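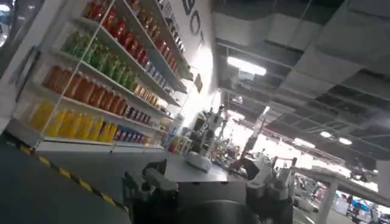

Unit 4: Route Development and the Host Airport

Reading before class: Goh, chapter 3, and the Gralovo case sheet.

4.1 What an airport sells to an airline

An airline deciding on a new route looks at demand first. It wants to know who already flies between the two regions, by what connection, and at what fare. Airport charges matter, but they come later in the talks. A route with weak demand will not be saved by a discount on landing fees.

Catchment area: the area from which an airport can expect to draw passengers. Usually drawn by drive time. Two airports close together share part of their catchment, and each will count the shared part as its own.

Leakage: passengers who live in the catchment but leave from another airport.

4.2 Case: Gralovo and Pater

Gralovo has one runway of 2240 meters, long enough for the common single-aisle jets. Pater, the older field, is 20 minutes from the center by bus and handles mostly business traffic. Both have asked the same airline for a link to Sinaga.

Ilham Entili's survey found that about 156 passengers a day already make the trip with a change of planes. Not all of them would switch to a direct flight – some are held by loyalty programs or corporate contracts.

Work out for next time:
– daily seats offered, if the airline flies once each way with a 180-seat aircraft
– the load factor if half the surveyed passengers switch
– which airport you would choose, and why

4.3 Incentives

Fee waivers, marketing support, risk sharing. See the Jato agreement, page 15, for how a waiver steps down over three seasons. Sekar Goh treats risk sharing separately in chapter 5 and we will follow that order.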